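Apuntes de Nutrición y Consumo. Tema 6: ¿cuánto hay que creerse de una tabla de alimentos?

Martes 08/08/2023

6.1 El dato y su procedencia

Las tablas de composición dan una cifra por alimento y el lector la toma por una propiedad fija, como el peso atómico. Conviene desconfiar. Detrás de cada valor hay un muestreo, una variedad, un suelo y un laboratorio, y casi nunca figuran los cuatro. La tabla Prekine, que usaremos en prácticas, recoge 833 entradas; solo 284 indican el número de muestras analizadas. El resto se copió de tablas anteriores, a veces sin citar cuáles.

Tampoco ayuda el vocabulario. «Pieza mediana» no significa nada mientras no se diga cuántos gramos pesa.

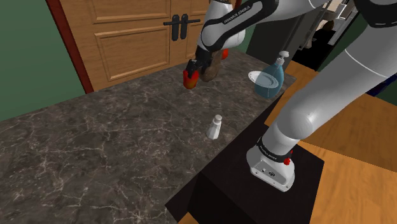 6.2 El problema de la ración

Elspeth Carnegie propone trabajar siempre por 100 g de parte comestible. Es más limpio, pero nadie come así. El folleto de Brusta recomienda 400 g diarios de fruta y verdura y no aclara si se pesan con piel, con hueso o ya cocinados – detalle nada menor en una alcachofa.

Con la manzana pasa algo parecido. Roja, amarilla o verde, en muchas tablas ocupa una sola línea, y de ahí salen dietas calculadas con dos decimales.
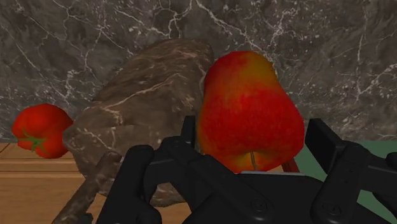
El decimal da una apariencia de rigor que el muestreo no respalda. En el ejercicio de Deligiannis (fotocopia 3) se comparan 40 registros de vitamina C. Antes de la próxima clase, anotad qué registros descartaríais y con qué criterio. «Me parece raro» no vale como criterio, aunque muchas veces sea el que se aplica.

Lectura: Carnegie, capítulo 2. El 3 se puede saltar.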